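Workshop notebook, Urnville build shop
April 2018

Back from the Hiebert lot and I'm still grinning. The first floor frame is down, square, and bolted! We measured the diagonals twice and came up 3/16 out over the long one, then Meriem Shehata had us back off the northeast corner, tap the sill over, and measure again. Dead on after that. I want to write down how she did it while I still remember, as the next house on Preltholm Street has the same footprint and a worse slope.

Her method: snap the long wall first and leave it alone. Everything gets pulled to that line. In January we were nudging all four sides at once and chasing the error in a circle (half a morning gone, and my knees knew it). With one side fixed you only ever argue with the other three.

Wall panels next. We built 15 on the shop tables, all exterior, all with the headers in. The jig for the window openings works so well that I'd like a second one for doors. New people picked it up right away. One of the family members who will be living there nailed off a whole panel on her own and signed the bottom plate in carpenter's pencil. Great moment, everybody stopped to clap.

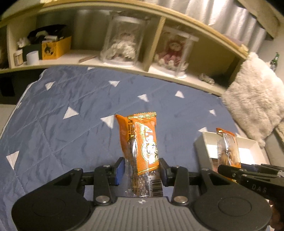

Photo: Gultine

Lumber notes. The donated studs are better than the last batch, but check the crowns before cutting, please. I pulled a few with a real bow and stacked them by the chop saw for blocking. Still good wood, just don't put them in a wall. We have 324 studs racked and dry under the lean-to, enough for the interior walls at Hiebert with a little left toward Preltholm.

Tried the new layout sticks too. I love these. You lay the stick on the plate, mark both sides, slide, mark again, and there's no tape reading at all. They're marked for 16-inch centers. If you make another one, cut it from the straight poplar and write the spacing on BOTH faces, as I picked mine up upside down and had to redo a plate.

Things that went badly: the compressor tripped the breaker again whenever the saw was running. Moved it to the other circuit by the sink and it held. Also, we ran out of 16d nails with almost 3 panels to go and had to borrow from the deck crew. Owe them a box.

Meriem wants to stand walls as soon as the anchor bolts are signed off. I asked if we could try raising the long wall in two sections with the top plate lapped on site, and she's for it. She did it that way on her last two houses and says the lift is much easier on a mixed crew.

To do: door jig, box of 16d, new chalk for the blue line, ask the city desk about the porch footing depth at Preltholm.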